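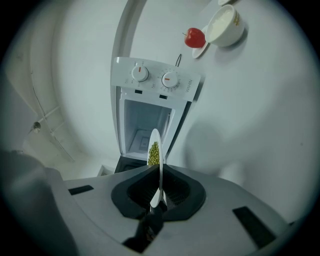
Proltora open day: notes and questions on the kitchen task
Board: Manipulation and Grippers

ferrule_88
Posted Sunday, April 5, 2026

I went through the Proltora open day at the Ovedport site and stayed for most of the kitchen session. Posting notes while I still have them.

Setup: hand-held grippers, one per hand, worn out of the lab and into an ordinary room. The person does the task, the recordings go to training. The task on show was loading a small plate of food into a countertop oven. Mung beans on a little oval plate for the part I watched closest. The oven was a WAHIN mini toaster oven, white, two knobs.

Points of interest for this board:

1. The plate is held in the gripper. With a loose load like beans, any roll of the wrist moves the centre of mass off the grip line.
2. The oven cavity is small, so the approach is nearly straight in. Very little room to correct once the finger is past the opening.
3. They quoted 97 episodes kept from the session before ours. I did not get the number discarded, and I should have asked.

Questions for anyone else who was there: did they say what the finger pads are made of? And was the wrist view the only one recorded?

tallowgate
Re: Proltora open day

I was in the later group. Second question first: no, there is a head view as well. The marker cubes on the grippers are for tracking, so the wrist view isn't carrying pose on its own.

Pads: the presenter said a soft elastomer and moved on. I asked for a hardness figure and was told it changes between batches. Not a satisfying answer.

ohm_on_the_range
Re: Proltora open day

I'll disagree with the premise a bit. A person with a gripper in each hand is still a person. They see the beans start to slide and they compensate with the shoulder, the hips, whatever is handy. An arm bolted to a bench can't do half of that. I'd want to see the policy run on hardware before I got excited about 97 of anything.

ferrule_88
Re: Proltora open day

Fair, and they didn't run a policy at the open day. It was collection only. The handout says arm trials started in January, on a bench with the same model of gripper. No results given.

On the shoulder and hips point, the operators were told to keep their feet planted for the reach. Whether that is enough is another matter.
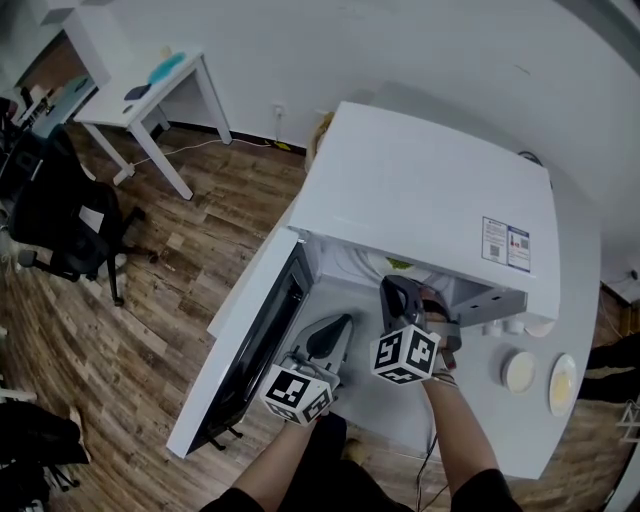 The other thing I wrote down is the door. A side-hinged door takes up a lot of the space on the left when it is open, and the left gripper has to stay clear of it while the right one goes in. On a fixed two-arm bench that would decide where you mount the left base. I sketched it with our old Løken arms at 3 different spacings and only the widest one cleared the door without a strange elbow position.

tallowgate
Re: Proltora open day

Which Løken arms? The short ones run out of reach well before that.

ferrule_88
Re: Proltora open day

The long ones. The short ones are in a cupboard.

midges
Re: Proltora open day

Lurker, first post in this section. I do the annotation side at Midden, so I look at this kind of footage all day. The hard part for us is judging where "placed" begins. Inside a pale cavity with a pale plate there is very little contrast, and two annotators will mark release at different points. We measured a spread of 18 frames on one batch before we rewrote the instructions. A darker tray would fix most of it.

ohm_on_the_range
Re: Proltora open day

A darker tray would also make the data less like anybody's kitchen. You'd be training on the easy case.

midges
Re: Proltora open day

I'd still take usable labels over realistic ones that disagree with each other. Could do both: dark tray for a portion of the set, white plates for the rest, and report them separately.

ohm_on_the_range
Re: Proltora open day

Reported separately, I have no objection. It's when they get pooled that I stop trusting the table.

tallowgate
Re: Proltora open day

Does the gripper record finger opening? If it does, release could be taken from the width signal and the video only used to check it.

midges
Re: Proltora open day

Depends on the kit. Some of what we receive has it and some doesn't, and where it does the clock offset against the video is not always documented. I can't speak for Proltora's files, we don't handle them.

ferrule_88
Re: Proltora open day

I'll email the contact on the handout about width logging, the discard count and pad hardness. If anyone has other questions, add them below by Wednesday and I'll put them all in one message.

tallowgate
Re: Proltora open day

Add frame rate for both views, and whether they share a trigger.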